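Selina Bühler
Spent Sunday sorting the snack drawer at work and the candy that came back from the Kirkley trip. Writing down how I did it before I forget. Short thread.

Selina Bühler
Background: our office has one deep drawer for snacks. Everyone puts things in, and the stuff at the bottom stays there until January, when somebody needs the drawer for something else. This year it was me. I needed it for label rolls.

Selina Bühler
Step one was getting everything out. I did not try to sort while emptying. I've done that before and you end up with six small heaps in the wrong places and no room to put your elbows.

Selina Bühler
Step two was dates. Anything past its date by more than a couple of months went in the trash. Chocolate that had gone pale got a pass if the date was fine. It's ugly but you can eat it.

Selina Bühler
The worst find was a bag of licorice from before we moved to this building. Hard as gravel. Silvan Imhof tried one anyway and then went to get water.

Selina Bühler
Step three, wrappers. A lot of what takes up space in a snack drawer is empty packaging that people put back. I don't know why we do this. I include myself. I found two bar wrappers that were definitely mine.

Selina Bühler
After that I sorted by how long things keep, and I ignored brand and flavor. Hard candy and anything sealed in a tube can wait. Chips and open bags have to go first. Wafers are somewhere in between, because one small tear and they go soft in a week.

Selina Bühler
Someone asked about chocolate with nuts. I put it with the "soon" stuff. Nuts go stale faster than the chocolate around them does.

Selina Bühler
Also a separate spot for anything with peanuts. We have one person on the team with an allergy and it should never have been mixed in the first place. Those now live in a lidded box on the top shelf with the label facing out.

Selina Bühler
For boxes I used the shallow Leseo trays, the ones that are 14 inches long. Two of them fit across the drawer with a gap at the side where tubes can stand up. I bought the deeper ones first and took them back. If you can't see the bottom layer, the bottom layer gets old.

Selina Bühler
Total spent was 21 dollars. I kept the receipt, Silvan, it's in your tray.

Selina Bühler
One thing that helped a lot was putting a mat down first. Candy in shiny wrappers slides all over a bare surface, and the sugar gets into everything if a bag is open. Mine is just a green cutting mat with a grid on it. It wipes clean and the pile mostly stays where you put it.

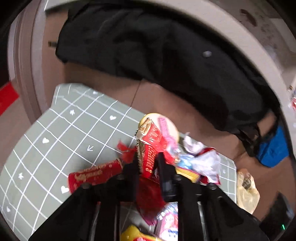 Selina Bühler
Work from the top of the pile and don't dig. If you pull from the middle, the bars tip over and you lose track of what you've already checked. Torn foil goes to one side, and you decide about those at the end.

Selina Bühler
Crumpled wrappers look full when they're in with everything else. Press each one flat before you decide. I almost filed an empty one with the good candy.

Selina Bühler
What to do with the extra: sealed and in date went in a bag for the front desk, with a note saying please take some. It was gone by 4 in the afternoon on Monday. Anything open that still looked okay went in a jar with a clip lid and I told people to finish it.

Selina Bühler
To the person asking, no, I don't write dates on everything. I put one strip of masking tape on each tray with the month. When the month comes, that tray gets eaten or tossed.

Selina Bühler
Still undecided about the chips. They don't fit in the trays and if you lay them flat somebody crushes them closing the drawer. At the moment they're clipped to a string on the inside of the cabinet door. Silvan says it looks like laundry. If you have a better idea, reply here.

Selina Bühler
The label rolls fit, by the way. They're in the back half of the drawer, behind the second tray.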